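How to Submit a Written Question to a Candidates' Debate

Written questions are accepted for the Sketonitz district debate in both the first and second rounds. The procedure is the same in each. Questions are read out by the moderator and put to all candidates on the ballot.

What you need

An address within the district, your elector number and a question of 42 words or fewer. The elector number is printed on your poll card. If you have lost the card, the elections office can give you the number by telephone.

Step 1. Check which debate covers your address

The Aliyu and Brokel wards share one debate. All other wards are covered by the main debate at Zisura Hall. Ward boundaries changed before the last council election, so an old poll card may show the wrong ward. Use the street index on the elections page and search by postcode.

Step 2. Write the question

Address it to all candidates. A question naming one candidate will be returned unless it concerns that candidate's published manifesto, in which case quote the page number.

Keep to one subject. "What would you cut to pay for the Brokel bus service?" is accepted. A question on buses and school places is treated as two questions, and only the first part is read.

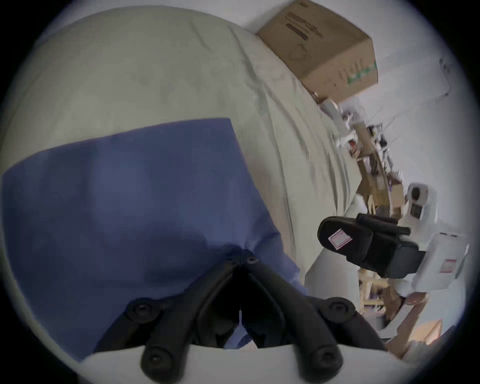

Leave out any introduction. The moderator gives your first name and ward before reading, and these do not count towards the word limit. Hyphenated words count as one. Figures count as one word each, however long.

Step 3. Complete the form

Form 2 is available online and at the front desk of Zisura Hall. Enter your name as it appears on the register. In the box marked "Subject", choose the nearest heading from the list. Questions are grouped under these headings, and one placed under "Other" is considered last.

Tick the attendance box if you intend to be in the hall. You may then be offered a follow-up of one sentence.
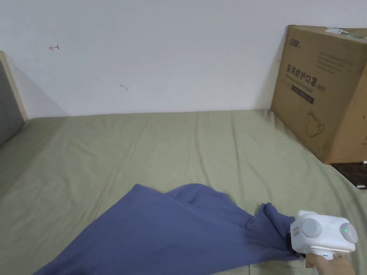

Paper forms must be signed. Online forms are confirmed by a code sent to your email address, and the code expires after 2 hours. If it has expired, open the form again and select "Resend". Do not start a new form, as duplicate entries are both put on hold.

Step 4. Keep the reference number

The reference appears on the confirmation page and on the tear-off slip of the paper form. It has four digits, for example 1157. Quote it if you need to correct or withdraw the question. Corrections close at noon on the day before the debate.
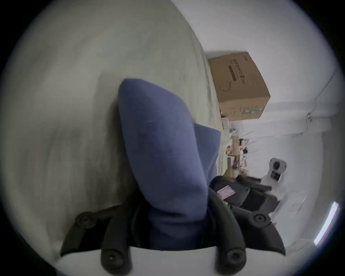 Can I submit a question if I am registered but cannot attend?

Attendance is optional. Leave the attendance box blank and the moderator will read your question in the usual way, without a follow-up. The recording is placed on the elections page the next morning, with a list of the reference numbers used.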